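Furimel flat: bedroom storage gallery

Photographs from the bedroom of the Furimel flat, grouped by storage unit. Sorting was carried out in August by Jucélia Arruda. Each unit was emptied, its contents grouped by size and the unit refilled. Item numbers refer to the Killano inventory sheet, which runs to 786 entries. Captions record contents only; condition is listed separately on the sheet.

Small items were assigned to open trays, with one inventory line per tray. Bagged items were left in their bags. Entries marked 2 on the sheet are for review on Friday.

Tray 6, inventory line 165

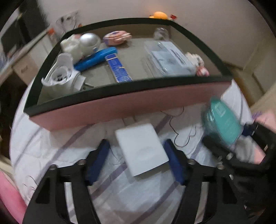 Shallow tray, black rim, on the bed. Mixed small items, including a blue cylindrical container, a long flat blue box and a small clear glass jar.

Items still to be placed

Line entries without a tray number remain on the Marinho list.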